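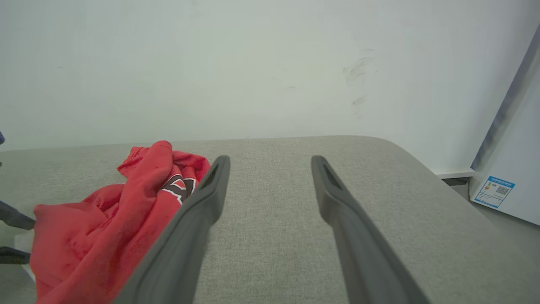
What does it prove when a student robot folds a shirt? It proves that one robot, with one shirt, on one surface, got through the job once. Anything more has to be shown by running it again under conditions the team did not choose.

Chapter 3
What Your Robot Can Really Do

Before you begin
You should have finished the gripper build in Chapter 2 and have a working log sheet. You will need your team's notebook, a timer and at least one garment that none of your team has practiced with.

3.1 The trouble with demos

Every spring, student teams from Arkby and Plimovdale meet for a contest called the Sowerby Trials. The laundry event sounds easy. A garment is dropped on a soft surface, and the robot has to pick it up, spread it and fold it. Teams arrive with videos, and the videos are wonderful. The robot reaches out, pinches the cloth and folds it as neatly as a store clerk would.

Then the event starts, and most of the robots fail.

The first year the club at Arkby entered, its coach, Roy Mellor, asked the team how often the robot worked. "Almost every time," they told him. He asked to see the log. There was no log. What the team had was a memory of the good runs, and a folder of clips from which the bad runs had been deleted to save space. When they went back and tested properly, the robot finished 3 folds in 40 tries.

The students had not lied. They had done what people building things usually do: they fixed something, saw it work, and stopped looking. You will do it too, probably this week. A good part of this chapter is about catching yourself at it.

3.2 Why cloth is a bad place to be confident

A block has the same shape each time you set it down. A T-shirt does not. Crumple it and the collar may end up on top, underneath or inside a sleeve. A printed design that your vision program used as a landmark may be folded until no letter of it can be read. The robot's own fingers can get between its wrist camera and the part of the cloth it needs to see.

The surface matters as well. On a hard table, a fingertip can press down and slide under a hem. On a cushion, the surface gives way, and a rounded edge lets the cloth hang at an angle your program may never have met. Teams that practice only on a table tend to learn this at the contest.

Bright colors cause a quieter problem. If every practice shirt is the same strong color and the background is always plain, the program may be finding the color and nothing else. It will look clever right up to the moment someone hands it a gray shirt on a gray seat.

3.3 More data, and what it won't fix

You may have heard that the answer is simply to record more. Many clubs now guide a robot through a job by hand or by remote control, save each run, and train a program called Jeklow on the results. It is a useful tool, and we use it in Chapter 5. Be careful about what you expect from it.

Malcolm Mapplebeck's class in Plimovdale recorded 200 runs and was unhappy with the result. They kept going until they had over 700. The score on their own practice shirt went up nicely. The score on a borrowed sweater hardly moved. All those extra runs had the same shirt, the same starting spot and the same student at the controls.

So when a team tells you how many runs it recorded, ask what changed between them. If the answer is "nothing much," the big number is not worth a great deal.

3.4 Words to watch

Worked: finished the whole task without a human hand touching the robot or the cloth. A nudge counts as a failure.

Try: any run that was started. You may not cancel a try afterward for being unlucky.

Autonomous: no person steering. If someone has the controls, write "guided" in the log, even if they only helped at the end.

Activity 3A: The honest log

Agree on what counts as a finished fold and write it down before the robot is switched on. Let another team drop the garment. Start the run, keep your hands off, and record the outcome in ink, including where it went wrong. Carry on until your page is full. Then swap pages with the other team and see whether they would have scored each run the same way. Where they disagree, use the lower score and carry it forward to Section 3.5.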